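[Arnora-list] Re: Cold water for everything?
From: Wellington Leite
Date: 11/11/2025

A pair of gray denim jeans, folded:

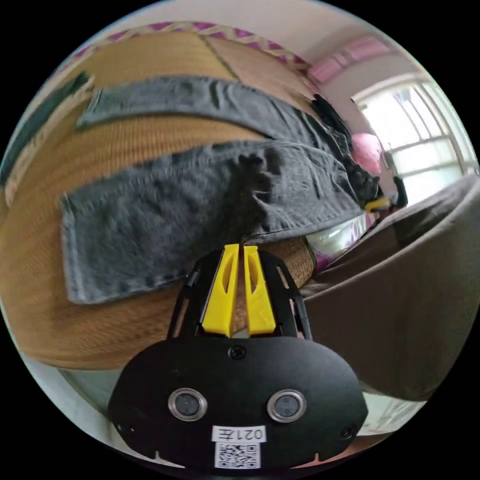

1. WHAT WAS CLAIMED

Quoting the earlier message in full so people who joined late don't have to dig through the archive:

> Hi all,
>
> After the talk at the library I went all in on cold. Everything,
> every load, towels included. The speaker from Werka said the new
> detergents are made for it and that warm water is a leftover habit
> from our grandparents' day. She said a household can save 200
> dollars a year and that clothes last twice as long. Jeans should
> not be washed at all for the first 50 wears, just hung up or put
> in the freezer overnight to kill the germs.
>
> I have been doing this since April and I am sold. My jeans look
> great. The bill is down. I think we should put it on the list's
> tips page and tell new members to do the same. Can anybody see a
> reason not to?
>
> Pillay

Yes, I can see a few. I'm not against cold water. I wash most of my own things cold and have for years. What I don't like is a sales talk turning into a tips page without anyone checking the sums.

2. THE 200 DOLLARS

Where does this come from? I asked the speaker at the end and she said it was "an average household." I asked how many loads a week and she said it depended. I asked whether that was with an electric water heater or gas and she said she would get back to me. She hasn't.

Try it with your own bill. If you do 200 loads a year, which is a lot for two people, then to save 200 dollars you'd have to be spending a dollar a load just on heating the water, and your cold load would have to cost nothing. I have an old top loader that fills right up and I still can't get my numbers anywhere near that. Those of you with front loaders use far less water to begin with, so there is less to save. If somebody has an old machine, a big family and expensive power, fine, maybe they get there. Most of us won't.

Pillay, you say the bill is down since April. I believe you. But you also told us in the spring that you'd stopped using the dryer because the belt went. The dryer is the big eater in any laundry room. I would like to know what the bill does once the belt is fixed and you go back to drying towels in it. Until then I don't see how you can say which change did the work.

3. "CLOTHES LAST TWICE AS LONG"

Twice as long as what? Washed hot, with bleach, every day? I've thrown out plenty of pants in my life and I can't think of one that was killed by warm water. They went at the knees, or at the inside of the thigh, or the zipper gave up. Dark dye does hold better in cold, I'll give her that, and turning them inside out helps too. But color and wear are two separate things and the talk slid from one to the other as if we wouldn't notice.

If the tips page says "cold water is easier on dark colors," I'd sign that. "Twice as long" I won't.

4. THE FREEZER

I've read this one in so many places that I stopped asking where it began. A home freezer is cold enough to keep food, and the reason we're told to cook chicken after we thaw it is that freezing doesn't clean it. The bugs mostly go to sleep and wake up again. Why would pants be different? The sweat and skin and whatever you spilled at lunch are still in the cloth when it comes out. They may smell less for an hour while the cloth is cold. Put them on and let them warm up, then tell me.

I did try it. Two nights in a bag next to the peas. They came out stiff and smelling a bit like the peas and, by noon, like they had before.

As for the 50 wears, I think this is advice from people who sell raw denim to people who like to talk about raw denim. If you work at a desk, hang them up and wash them when they need it. If you're in a barn or a kitchen, you already know fifty is silly. I don't see why there needs to be a number at all. Your nose is right there.

5. TOWELS

This is where I'd really ask the list to go slow. I ran my towels cold for a whole summer on the Avamico powder, which says on the front that it works in cold. It left grit in the folds and by the end of August the towels smelled sour as soon as they got damp. Maybe that was the powder. Maybe it was the machine, or me putting in too much. I went back to warm for towels, sheets and dishrags and the smell went away after a few loads.

That's one house and one summer, so don't put it on the tips page either. But it's the same kind of evidence Pillay is offering, and it points the other way, so it ought to slow us down a little.

And if somebody in the house is sick, please just wash the bedding hot if the label allows. I don't care what it does to the bill that week.

6. WHO IS TALKING

Werka sells a cold water detergent. It was on the table by the door with a coupon. I'm not saying that makes her a liar, and she was perfectly nice, and the cookies were good. But a person who has a bottle to sell you is going to find that your old bottle is the problem. If the plumber's supply shop sent a man to tell us that hot water is wonderful, we'd all fold our arms.

I did look at the back of the bottle. It says to use warm water for heavily soiled loads. So even the label doesn't say what the talk said.

7. WHAT I'D PUT ON THE PAGE INSTEAD

Something short. My try:

Everyday clothes that aren't very dirty can go in cold. Dark things inside out. Towels, sheets and greasy work clothes come cleaner in warm. Liquid dissolves better than powder in cold. Measure the soap. Check the label.

No dollar figure and no wear count. If members want to send in their own bills from before and after, with the dryer left out of it or at least mentioned, I'll gladly read them and I'll say so here if I've got it wrong. I need the kind of machine, the kind of water heater and how many loads. "It feels cheaper" won't do it for me.

One more thing, for whoever asked off-list about hanging jeans by the cuffs to get the creases out. I've tried it with wooden clips and with plastic ones. The wooden ones hold. It does pull the legs straight while they dry, but mine crease again the first time I sit down, so I went back to folding them.

Pillay, no hard feelings I hope. Let me know when the belt comes.

Wellington Leite

--
Arnora household list. To stop getting these messages, reply with "remove" in the subject line.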